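Rinsing pasta

Rinsing pasta is the practice of running cold water over cooked noodles after they have been drained. It is often described as either essential or ruinous, and the evidence for both positions is thinner than their supporters suggest.

The usual case against rinsing is that it washes off surface starch, which is said to help sauce cling. Starch does come off in the water. How much difference this makes on the plate is less clear. Erdal Eren, in a pamphlet for the Sollstead cooking school, reported a tasting in which 100 diners were given rinsed and unrinsed spaghetti under the same tomato sauce. Nearly half picked the rinsed plate as the better coated one. The pamphlet does not say how long the plates stood before serving, and the tasting has not been repeated.

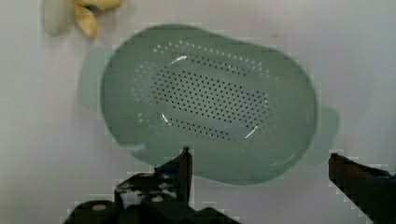

Claims about equipment are weaker still. Writers on the subject have argued for metal over plastic, for deep bowls over shallow ones, and for particular hole sizes, usually without testing any of them. A shallow oval colander in green plastic, with a flat handle at each end, is the sort of thing many of these writers dismiss, yet none has shown that it leaves the pasta any worse. Fadime Uysal traced several such warnings to a single Prultevier sales catalog.

Rinsing is widely accepted for cold salads, where it stops the cooking and keeps the pieces from sticking together. Even this is disputed by Hacer Şimşekoğlu, who spreads the pasta on a tray with a little oil and leaves it for 10 minutes. She gives no comparison.

The related belief that oil in the cooking water prevents sticking is treated separately.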